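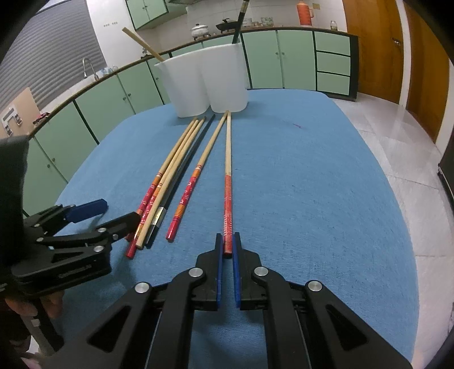 My recipe app got bought

May 26, 2024

The email was titled "Some exciting news about your recipes," and I knew before opening it that I would need to find the export button.

For six years I have kept every recipe I cook in an app called Ulis. It is a small app. It was made by a small company, it cost a small amount of money once, and then it sat on my phone doing its job. You pasted in a link, it threw away the life story and the eleven pop-ups, and it kept the ingredients and the steps. You could add notes. My notes are mostly arguments with myself. One of them reads "less salt" and the one under it reads "no, more salt," and I have never settled the matter.

Ulis has now been acquired by Rovance, a company whose main product, as far as I can tell from its website, is a gradient. Somewhere behind the gradient there is a "household platform." It does shopping lists, shared calendars, chore reminders and something called Moments, which I have read the page for twice and still could not explain to my mother. The price was not disclosed. The email says the team is thrilled, and that nothing will change for existing users.

I have been an existing user of a lot of things. I was an existing user of a bookmarking service, a to-do list, two note-taking apps and a very nice weather app that showed the rain as a little wiggly line. Nothing was going to change in any of those either. The weather app lasted until the following spring, and what replaced it shows the rain as an ad for car insurance with a cloud next to it.

So on Friday night, while normal people were out, I sat down to count what I had. The answer was 1,514 recipes. I was a bit shocked by that. I cook maybe fifteen dinners in rotation, and one of those is toast. The other fourteen hundred and ninety-nine are things I saved at 11 p.m. under the impression that I was about to become somebody who laminates dough.

Export is under Settings, then Account, then Advanced, then a link in gray type that says "Your data." I clicked it. I was told my file was being prepared and that I'd get an email. The email came 10 minutes later, which was quicker than I expected, and contained a zip file, which contained a folder, which contained another zip file. Inside that was one enormous document in a format that describes itself as "open." It is open in the way that a manhole is open.

To be fair to the people who built it, everything was in there. Titles, ingredients, steps, source links, all my bickering about salt. The photos were in their own folder with names made of thirty random letters and numbers, and the document did say which photo went with which recipe, if you were a computer. I am not, and my regular text editor thought about the file for a while and then quit without saying goodbye.

Next question was where to put it all. I looked at three options, and I'll go through them for anybody else who got the same email and landed here from a search.

The first was to stay put and become a Rovance customer. The email had a button for it, a big one, and if you press it before the end of the summer you get a year of the household platform at no charge. I pressed it far enough to see the list of permissions. It wanted my contacts, my calendar, my location and my microphone. I can sort of see the calendar. I do not know what my soup has to say to anybody's microphone. I backed out, and it asked if I was sure, and then it asked again with a sad drawing of a house.

Second was Tarnow, which is the app everyone in the forum threads recommends, in the slightly glassy tone of people who have already paid for it. Tarnow is very good. I want to say that clearly because I am about to complain. It imports from Ulis directly, it's fast, it works offline, and it scales quantities without telling you to use 1.33 eggs. It is also a subscription, and I have reached the age where I read the word "subscription" the way my grandfather read the word "rust." The trial brought in all my recipes except 118 of them, which it listed in a report under the heading "Skipped." No reason given. I went down the list looking for a pattern. It had skipped every recipe with a fraction in the title, fine, I can understand that, and then it had also skipped all the lentils. I don't know what happened between Tarnow and lentils.

The support person wrote back the same evening, on a weekend, so full marks for that. They said the importer has trouble with some older entries and that a fix is coming in the next version. They also said they liked my note on the red lentil soup, which means they read it, which means a stranger now knows that in 2020 I described a soup as "emotionally beige."

The third option was Ruangrit. This is a free, open source thing that you run yourself, on your own machine, and it keeps every recipe as a plain text file in a plain folder. No account, no team, nobody to be thrilled. The instructions start with "Installation is simple" and then go on for a good long while. I had to open a terminal window. I had to install a thing so that I could install a thing. At one point it told me I had 2 conflicting versions of something I'd never heard of, and I deleted one of them purely on instinct, like a man in a movie cutting the blue wire, and it was fine.

And then it worked. That was Saturday afternoon. There is a script, written by some kind soul in the project's forum, that eats the Ulis file and spits out a folder of text files with their photos attached. It did the lentils. It did the fractions. It did one recipe twice, a potato salad, and I've left both copies in as a mark of respect.

Is it nice to look at? No. It looks like the website of a county water department. The search is literal to a fault: type "scallion" and it will not show you anything that says "green onion," and it won't apologize about it. There isn't a real phone app, only a web page you can save to your home screen, and it only works in my house, while I'm on my own Wi-Fi. The whole point of having recipes on a phone is standing in a grocery store wondering if you need one can of coconut milk or two. I have solved this for now by sending myself a message before I leave, which is a technology known to the ancients as a list.

I do miss the timers. Ulis would notice when a step said "simmer for twenty minutes" and turn it into a little button. You tapped it and it counted down. It was a tiny thing and somebody there clearly cared about it, and I used it nearly every night. Ruangrit has an open request for the same feature. It has been open for four years. The most recent comment on it is someone asking whether there's any news, and the reply to that is a thumbs up.

What I keep chewing on is that I paid for Ulis, the once, and I would happily have paid again. I'd have paid again every couple of years if they had asked. They never did. There was never a nag screen or a tip jar, and I remember feeling pretty smug about what a good deal I'd gotten. I probably should have wondered how the lights were staying on over there. I don't blame them for selling. If a gradient came to my door with a check I would at least ask it in for coffee.

But I'd like these emails to be written differently. Just tell me. "We're tired, they offered us money, the app will probably be gone by next year, click this to get your stuff." I would frame an email like that. I'd forward it to people. It would take one line to move the export link out from under four layers of menus and put it right there in the message, next to the big button, in the same size type.

Anyway, where I've ended up. The Ruangrit folder is backed up in two places, one of which is a thumb drive in the drawer with the takeout menus. I kept the Tarnow trial going, it has twelve days left on it, and I'm going to see if the next version makes peace with the lentils before I decide. Ulis is still on my phone. It still opens and the timers still work – I used one last night for rice. There's a banner across the top now that says "We're moving in together!" with the sad house from before, except they've given it a smile.

If you've written anything that gets the Ruangrit page to load outside the house without turning my router into a public park, the comments are open. Please use small words.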